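Break Corner and Fruit Basket: Frequently Asked Questions
Rultton Building, ground floor
Updated Mon 19 September

These are the questions that come in most often about the fruit basket, the wire shelf and the white table. If yours isn't covered, write to Neema Kariuki at the front office.

THE FRUIT BASKET

Who is the fruit for?

Anyone who works in the building, plus visitors. You don't have to sign for it or be on a particular team. Please take one piece at a time so the basket lasts through the afternoon.

When is it filled?

Mornings, before 10. The delivery comes from Kimaro and is usually apples, with pears or plums when the price is good. There is no second delivery, so an empty basket stays empty until the next working day.

Where does the basket go?

On the wire shelf against the wall. It comes down to the white table for filling and cleaning and goes back on the shelf afterward. The yellow plastic basket is the one for fruit. Please don't use it for mail, chargers or anything else.
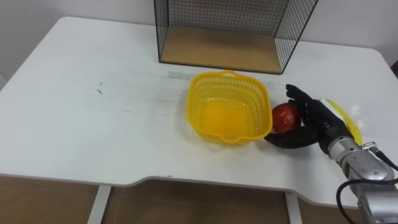 Do the apples need to be washed before I eat one?

Rinse them first. They are washed once when they arrive, but they get handled through the day. The sink is down the hall, next to the copy room.

Can I bring fruit from home and leave it in the basket?

Yes, if it is whole and uncut. Cut fruit has to go in the refrigerator in a closed container with your name on it.

What happens to fruit that has gone soft?

Put it in the compost bin by the back door. If several pieces are bad, tell Toshio Hattori and he will call the supplier. We had that problem in July, when two deliveries in a row arrived bruised.

How do I clean the basket?

Take everything out and wash it with warm water and dish soap. The walls are full of small openings, so use a soft brush on them. Shake it out and let it dry all the way before fruit goes back in. Don't put it in the dishwasher. The last one warped.

THE WIRE SHELF

What can be kept on it?

The basket, and light items such as napkins or tea boxes. The limit we set is 5 pounds in total. Heavy jars, tools and laptops belong in the cabinets in room 52.

Can I move it to another table?

Please don't. It stands against the wall so that it won't slide back when somebody sets a basket in it. If you think it should be somewhere else, ask Neema.

What is the right way to put the basket back?

Use both hands, one on each side, and set it down flat. Pulling on the handle alone tips the basket and the apples roll out. Check that it is all the way in before you let go.
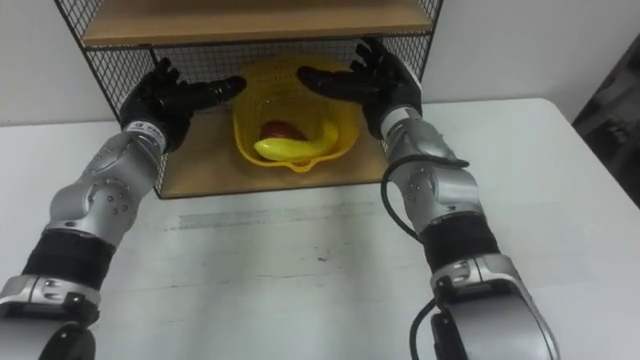 The wire-mesh shelf on the white table, break corner.

How do I dust the mesh?

A dry paintbrush works better than a cloth, which snags on the wire. Do the back panel first and then the sides. Wipe up whatever falls out with a damp paper towel.

THE TABLE

There are gray smudges on the tabletop. Can they be removed?

Some of them. Dish soap takes off the light ones, and a melamine sponge used gently takes off a few more. Don't use scouring powder, since it dulls the white finish. Scuffs that don't come off can be left alone.

Can I eat lunch at the table?

We would rather you used the lunchroom upstairs. A quick snack is fine if you wipe up after yourself.

Can I reserve it?

No. It is shared. If someone is using the table, come back later or ask whether you can reach past for an apple.

THE REST OF THE ROOM

Who can use the washer and dryer?

They are for dish towels, aprons and cleaning cloths. Shabani Gachanja runs a load when the hamper is full. Personal laundry isn't allowed.

Can the curtains be opened?

Check with Shabani first. They are washed twice a year and the hooks come loose easily.

Is there anything that has to stay clear?

The red fire extinguisher cabinet by the wall. Don't stack boxes, bags or chairs in front of it, even for a minute. Watch for cords on the floor as well, and walk around them. 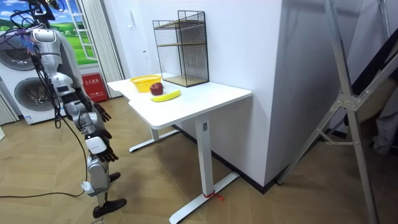
CONTACTS

Basket, shelf and table: Neema Kariuki, front office, extension 916
Fruit orders and complaints: Toshio Hattori
Towels, curtains and laundry: Shabani Gachanja
Messages are answered within 3 working days.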